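浸种催芽第一天!开个串慢慢记 🌱
1/
今年阳台不种番茄了,改在杯子里发谷芽。想这件事从二月想到现在,总算动手!
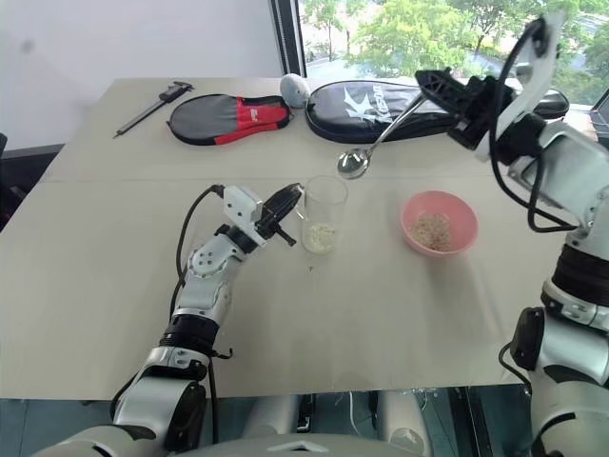 玻璃杯、粉色碗、一把勺子,开工

2/
先说家当。粉色塑料碗装谷粒,透明玻璃杯拿来泡,再加一把亮闪闪的勺子,没了。专门的发芽罐我也看过,Luvusthorpe那家店里漂亮的一大堆,逛了两个晚上,最后还是回厨房翻柜子,翻得很满意。

3/
为什么非要透明杯子?因为好看啊!芽从哪一面冒出来、根往哪边钻,蹲下来就能看见。去年用的是不透明的马克杯,每天掀盖子掀得心急,掀到第三天还把盖子摔了……

4/
杯底只铺薄薄一层,浅浅的奶白色。别看少,谷子喝饱水会胀,发了芽更占地方。我第一次发的时候装了大半杯,后来挤成一团,中间的闷出味道,整杯倒掉,心疼了好几天。

5/
碗里那一小堆浅棕色的是我这次的主角,从Kwok杂粮铺称的,50克一小包,一口气拿了2包。老板娘问我是不是要煮粥,我说我要种,她又多抓了一小把塞给我。谢谢老板娘!!

6/
用勺子舀真的比直接倒舒服。以前图省事端起碗就倒,桌上地上到处都是,过了一个月还能从桌缝里抠出一粒来。现在一勺一勺慢慢来,手感特别治愈,沙沙的声音也好听,推荐大家都试试。

7/
桌子后面还有两个拍套,黑红一个,更大的黑色一个。球是要打的,芽也是要发的,桌子只有这么大 😂

8/
左上角那把卡尺倒是正经工具!打算等芽出来以后每天量一量长度,记在本子上。去年全靠眼睛看,写的都是“好像长了一点”“又长了一点”,翻回去看完全没有参考价值。

9/
水量我是这么放的:没过谷粒再高出一指,室温水,泡一夜。第二天早上倒掉,冲两遍,沥干,杯口蒙一块纱布,放在不晒太阳的角落。之后早晚各冲一次,冲完一定要沥透,杯底别积水。

10/
天气热的话浸泡时间短一点,闻到酸味马上换水。我家厨房朝北,比较凉,所以一般会多泡一会儿。各位按自己家的情况来,别照抄我的。

11/
预计第5天能看到像样的芽。到时候一半剪下来拌面,另一半移到土里,看看能不能长成一小片草地。家里猫已经在杯子旁边巡逻过了,我怀疑它也有自己的计划。

12/
顺便回一下私信:Jarkora那个种植打卡小组我报名了,这杯就是我的参赛选手,名字还没起,欢迎大家在评论区出主意。去年的冠军叫“米米”,压力很大。

13/
还有人问能不能用超市的米。白米不行,去了壳又磨掉了胚,泡多久都不会发。要买能发芽的整粒谷物,买的时候问一句是不是新货,放久了的发芽率会差很多。

14/
住Brostodstead附近的朋友,想要谷粒的说一声,我分你一小包,自己带个袋子来就行。带杯子来更好,咱们当场就泡上!

15/
今天先到这里,我去找纱布了。明早冲完第一遍水再来更新,有动静第一时间汇报!

2024年4月25日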